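25 July 2025

Friday, and I have spent most of it thinking about a plastic box, so if you came here for something more exciting (the garden, the saga of the downstairs shower) you'll have to wait until I've got it out of my system.

I slept badly, too warm, window open, somebody's car door at five. By six I'd given up and was sitting in the kitchen with a cup of Lalus tea, the smoky one I bought by accident in March and have been slowly getting through ever since, looking at the cookie tin. The cookie tin is where my beading and mending bits live. Lived! It has jump rings in it, ear wires, crimps, snaps, hooks and eyes, the good needles, the bad needles, seed beads that escaped from their tubes, and at least one baby tooth that I've never been able to throw out. Every time I want one jump ring I tip the whole thing onto a dinner plate and push it around with my finger. I've done that for years. I did it on Tuesday for Chantal's bracelet, and she stood there watching me with her coat on and her keys in her hand, and she didn't say a word, which was worse than if she had.

So today was the day for moving into the box.

I've had the thing for a while. It came from Thoroddsen, the craft place out toward Harngate, along with thread and a zipper I've since put in upside down and taken out again. I liked it in the store and then I brought it home and got shy of it. You know how a fresh notebook is too nice to write a grocery list in? Same problem. It went under the bed, then on top of the wardrobe, then it rode around in the car for a week under a bag of library books. I kept telling myself I needed a system first.

Well, no system arrived, so I carried it over to the white table after breakfast and opened it up.
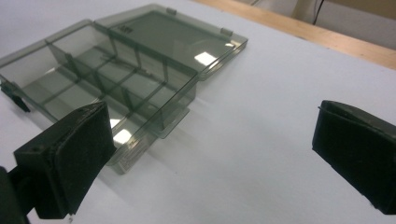 Lid back, dividers every which way. I do love all the little walls.

It's a smoky gray, thin and see-through, and the whole tray is cut up into small compartments, with a long divider running down it and shorter ones branching off on either side. On a white table the color is lovely, sort of like weak tea with the red taken out. I wanted the clear one originally and they were out of it. Now I'm glad. The clear one would have shown every fingerprint and I am a person with fingerprints, especially after toast.

First argument with myself: what goes where? I was going to do it by material, silver things at one end and gold things at the other, and then I remembered that I never go looking for "something silver." I go looking for a clasp. Then I thought by project, which is how Gunhild Steinarsdóttir does hers, and hers is beautiful, but she finishes projects. Mine would be a box full of separate little reproaches. In the end I got out an envelope from the electric company and drew a grid on the back of it and wrote in pencil, and rubbed out, and wrote again, until the paper went furry and I had to get another envelope.

What I've got so far on envelope number two:

Ear wires and ear posts next to each other, because I always need one when I'm holding the other. Jump rings, small. Jump rings, not small (I am not going to measure them). Crimps and crimp covers sharing. Snaps. Hooks and eyes, still hooked together, the way they come off the card. Clasps get two compartments, since I hoard clasps. Headpins in one of the longer-looking spots if they'll lie flat, and if they won't then they can go back in their tube and think about what they've done. Seed beads, no! Seed beads stay in their tubes. I was firm about that until after lunch and then I weakened a bit. Question mark, question mark, spare.

I like having a spare. My grandmother's button drawer had an empty section at the front and we weren't allowed to put anything in it, and I asked her once what it was for and she said it was for the next thing.

Before any of it went in I wanted to give the box a good going over, dust and so on, and see how the light came through, and generally fuss. I'd also lost my tweezers, the fine ones. I'd been blaming the couch since Wednesday.

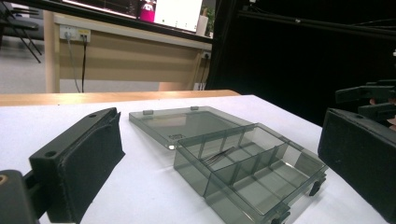 Something long and thin lying in one of the middle compartments. Hmm!

Anyway, that's as far as I'll go on the tweezers question. I've accused that couch of a lot over the years and I'd like to keep my dignity with it.

Chantal called in the middle of all this, wanting to know if I'd be around on the weekend to look at a dress with a hook missing. I said I'd not only be around, I'd be able to find a hook. There was a long pause. She asked if I'd bought another cookie tin. I told her about the box, more than she wanted to know I'm sure, the compartments and the latches and the envelope, and she said "good for you" in the voice people use for a kid who's tied one shoe. Then she stayed on the line for 42 minutes (my phone tells me these things now) about her sister's kitchen, which is being done by a company called Neltiveo, and they've brought the wrong countertop and then the wrong countertop again. I sorted clasps into teacups the whole time with the phone squashed against my shoulder. My neck is paying for it this evening.

The teacups were a good idea, by the way. I'm writing that down for next time. I put everything out of the tin onto the big tray with the roses on it, over in the kitchen, and then went through it by kind, one cup for each kind, and saucers when I ran out of cups. It took forever. There were over 200 jump rings. I only know because I started counting to settle whether I'd been buying them when I already had them, and yes, I have been, repeatedly, for years, in tiny little bags at tiny little prices that I don't care to add up. There was also a button from my blue cardigan. I gave that cardigan away! I stood there holding the button and felt awful about some stranger going around with a gap at the third buttonhole.

Lunch was crackers and the end of the potato salad, eaten standing up, because by then all the cups and most of the saucers were full of findings and I didn't trust myself to put a plate anywhere near them.

Then I went back to the box and did what I always do with a new container, which is open it and shut it more often than I need to. I wanted to be sure about the latches. There are two of them along the front, little dark ones, and after the business with the fishing box years ago (it looked shut, I picked it up by the handle, hooks all over the deck, Dad barefoot) I'm never going to take a lid on trust again.

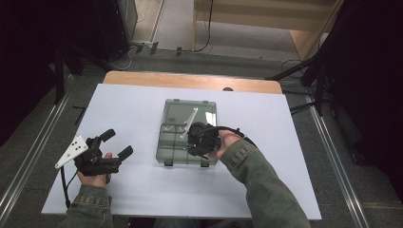
My thinking is that it'll live flat in the second drawer and not on its end on the shelf with the books. I'd love to see it on the shelf, it would look so smart up there. But flat is how things stay where you put them, and I have small crimps and a large temper. The second drawer currently holds takeout menus from places that have closed, so something has to give, and I think we all know what.

I also spent far too long on labels. I've got the label maker, and I've got a roll of the narrow white tape, and I printed EAR WIRES and it came out longer than the compartment I'd planned it for. Printed it smaller and couldn't read it without my glasses. Tried EARS. EARS looks terrible! It looks like something from a hospital. I think I'll skip the labels and keep the envelope folded up in the drawer as a map, and after a month my hands will know anyway. They know the spice rack, and that hasn't been in alphabetical order since we moved in.

Gunhild sent a message around three with a picture of her own boxes, lined up, all matching, thread wound on little cards by color. I wrote back that it was gorgeous and I hated it. She wrote back that she'd had to buy a second cabinet. That cheered me up quite a bit.

Late in the afternoon I had another change of heart. I'd been planning the big beads for one side and the fiddly metal stuff for the other, with the long divider as the border between them, and I suddenly thought, which hand do I reach with? The right, always, with the work in my left. So the stuff I use most ought to be on the near right, and the clasps, which I mostly just like to own, can go over on the far left where they can be admired. That meant envelope number three. I opened the box out again to have another look at it before committing.
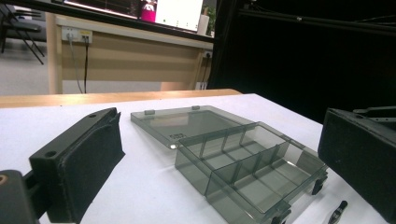 Lid folded back again while I argued with the envelope. Two rows, one long divider, no more excuses.

And then I ran out of day. The findings are still in the teacups in the kitchen with dish towels over them, and there's a note on the counter saying DO NOT DRINK, for whoever might come down in the night and want water. I could have pushed on and filled the lot after supper, but my eyes go after about eight and I know exactly how that ends, with small rings in with the medium rings and me on my knees with a flashlight.

Tomorrow, then. Ear wires first, and the snaps, and then Chantal's hook once she turns up with the dress. I need to remember to move the takeout menus. I need to buy more tape even though I'm not doing labels. I've put the cardigan button in my coat pocket in case I see the cardigan.

Supper was eggs. Tea out of the measuring jug, and it tasted fine.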